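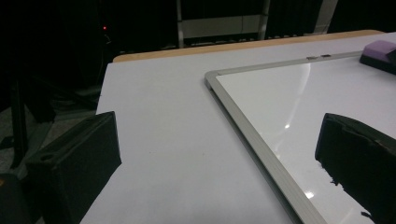

The board had been on the office wall at Provico for as long as Nga Đoàn had worked there, and she had never seen it without writing on it. Orders went down the left side, deliveries down the right, and in the corner was a number that Định changed each evening before he put his coat on. The last number had been 340.

Now the board lay on the table, wiped, with the purple eraser left on top of it.

"Did you write it down first?" she asked.

"Write what down?" said Châu Chu.

"The number."

Châu thought about it. She had cleaned off the orders, then the deliveries, then everything else. She had been told the board was going to the new place in July and she was to get it ready. It had taken her most of the morning. Some of the older ink had needed going over again and again.

"I didn't know it was for anything," she said.

Nga sat down. The lights at the back were already off and the table looked grey. She ran her thumb along the metal frame as far as the rounded corner and then back again.

Her brother had started the number when their father was ill. It had been 19 the first time she noticed it. She had taken it for boxes, then for money, and once, when it passed 87, she had asked him. He said it was only a count and he would tell her when it got to 1000. After that she used to look at it when she came in, before she looked at the orders.

"I can ring him," said Châu. "I'll say it was me."

"He'll know what it was. He won't need the board."

"Then it's all right?"

"I expect so."

Châu went to find the tape. Nga picked up the eraser and turned it over. The underside was black, and she rubbed it with one finger and looked at the finger. Then she got a pen from the drawer, wrote 341 in the corner, small, the way he did it, and went to help with the boxes.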